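Clidach Pond and Meadow Group
Minutes of the October meeting

The meeting opened at half past seven, once the kettle had been found and everybody had a chair they were happy with. Cadi Jarman took the chair and the minutes too, so any wobbles in what follows are mine and I hope you'll forgive them. It was lovely to see so many faces on such a wet evening, and a special welcome goes to the two families who joined us for the first time after the open day at the lower pond.

Apologies

Several members sent word that they couldn't come, mostly on account of the flooding on the lane. We hope everyone got their cars home.

Minutes of the last meeting

These were read and agreed with one correction. Where I had written that the smooth newts at Memon were "laying in strings," it should of course have said that newts lay their eggs one at a time and wrap each one in a folded leaf. It's toads that lay in strings. I knew this perfectly well and can only think I was writing too fast.

Matters arising

The new padlock for the Memon gate has been fitted and works, though you need to lift the gate a little with your knee before the key will turn. The combination on the old lock no longer opens anything, so please take it out of your notebooks.

The borrowed waders have come back to us, all but one left boot. If you have a left boot in your garage that you don't remember buying, please bring it along next time.

Newt survey, Memon ponds

We spent most of the evening on this, as you might expect, and I'll try to set it down in the order it was talked about.

The season's total across all the visits came to 447 newts, counting adults and this year's young together. Of those, 87 were great crested newts, and all of these came from the upper pond and the long ditch that feeds it. The rest were smooth newts. We didn't record a single palmate newt, which surprised those of us who remember them from the old quarry pools, but the water at Memon is harder than it was up there and palmates do seem to like it soft and a bit acid.

There was a good long talk about how far we can trust the total. We don't mark the animals, so a newt seen by flashlight on one visit may well have been seen again on the next, and the number tells us more about how busy the ponds were than about how many newts live in them. It was agreed that the report should say this plainly near the top, before anybody gets as far as the table. For the same reason the report will give the best single night for each pond next to the season's total.

The great crested males were in fine condition in spring, with tall jagged crests and that pale silvery stripe along the tail that shows up so well in the flashlight beam. Several members spoke very happily about the night at the upper pond when three of them were displaying on the same patch of clear bottom, arching their backs and fanning their tails at a female who then swam off under the pondweed. I was there myself and would gladly have stayed until morning.

Egg searches went well on the whole. Most of the folded leaves were on water forget-me-not and floating sweet-grass along the shallow edge, and we were careful to stop looking at each spot as soon as one egg had been found and named, so as not to unwrap any more than we had to. Members were reminded that great crested newt eggs are a creamy white or yellowish color and those of the smooth newt are smaller and more of a gray-brown. A few people still find them hard to tell apart by flashlight, me included on a cold night, and in those cases the form should simply say "newt egg, not sure."
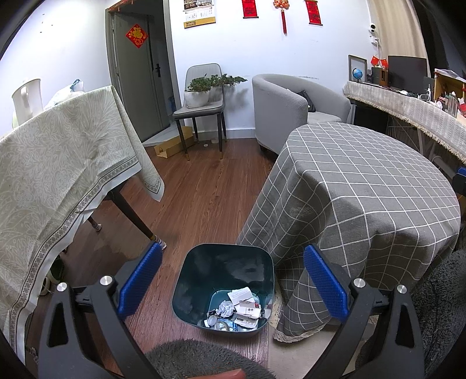

Cadi Jarman wondered whether the ditch ought to be counted as a pond of its own next year, seeing that the larvae there were still wearing their gills so much later than the ones in the upper pond, and whether lumping the two together might be hiding a real difference. This was warmly received. The ditch is shaded for most of its length and stays cool well into summer, and cool water slows larvae down a great deal. Some may even stay in the water over winter and leave the following year. It was agreed to give the ditch its own form from the first spring visit onward.

The lower pond was the disappointment. Sticklebacks are now all through it, and fish and newt larvae don't do well together, great crested larvae least of all, as they swim about in open water where any fish can pick them off. Smooth newts held on in the weedy corner by the willow. We talked for some time about whether the pond could be drained down in the fall to clear the fish. Nothing was decided, and nobody is to start digging or pumping until we've had proper advice and the right permission. Great crested newts are protected, and so are the places they use, whether we happen to have seen one there that week or not.

Report and data

The records will be typed into Cliditura, the shared record book that most of the pond groups up and down the valley now use. I've entered the spring visits already and found it friendly enough once you've learned that it wants the air temperature before the water temperature. Please don't send me loose pages through the mail slot. A photograph of the form is fine so long as all the corners are showing and I can read the name of the pond.

Water samples

The spring samples went to Atadis for testing and the results are back. Both the Memon ponds were well within what newts will put up with. The ditch had rather more nitrate after the heavy rain in May, and the feeling in the room was that it comes off the top field. Our neighbor up there has always been very decent with us, and I'll walk up and have a chat before anything is put in writing. A second set of samples will be taken in spring, before the plants are properly growing.

Winter work

Now that the young newts are mostly out of the water and tucked away under logs and in old vole holes, we turn to the land for a few months. The work party will be on a Sunday, starting at ten in the morning from the Memon gate, and will go ahead unless the track is under water. The jobs are as follows.

The willow on the south bank of the upper pond needs cutting back by a third at most, to let the light in. Stack the cut branches in the shade by the hedge and leave them there.

Rake out the fallen leaves from the shallow end, gently, and leave the rakings on the bank overnight so that anything living in them can crawl back.

Please don't move the log piles, even a little, even to tidy them. Newts may be spending the winter underneath, and once they're settled they should be left in peace until they come out by themselves on the first mild wet nights of the new year.

The rough grass between the ponds is to be left uncut. We did mow one strip of it two years ago and several of us have regretted it since.

Bring gloves, a flask and something to sit on. There will be soup.

Hygiene between ponds

We had a friendly but firm reminder that boots, nets and bottles must be scrubbed, rinsed and dried fully before they go from one pond to another. Disease in amphibians travels very nicely on a muddy boot, and so do scraps of New Zealand pigmyweed, which we've managed to keep out of Memon so far and would very much like to go on keeping out. Two new scrubbing brushes are to be bought, and a lidded tub for them to live in. The old brush may be retired with thanks.

Money

The balance is healthy. We agreed to spend up to 100 on new flashlights and spare batteries ahead of the spring, the present ones having grown so dim that the ends of the survey evenings were done more by hope than by light. If anybody knows of a good sturdy flashlight that doesn't mind being dropped in a pond, please let me know before the order goes in.

Newt evening for children

The families who came to the open day asked if there might be something after dark for the older children, and everyone thought this a very nice idea. It would be in spring, with small groups, and looking only, with no nets and no handling. We'll need a few more pairs of hands on the bank, so do put your name down if you can spare an evening.

Any other business

A member has seen a heron standing in the upper pond nearly every morning and asked if we ought to do anything about it. The general view was that herons have to eat as well, and that the thick weed on the north side gives the newts somewhere to go.

The cake was lemon and was very much enjoyed. The plate is still at my house.

The meeting closed at twenty to ten. The next one will be in the same room, at half past seven, and the draft report will be sent to everyone beforehand.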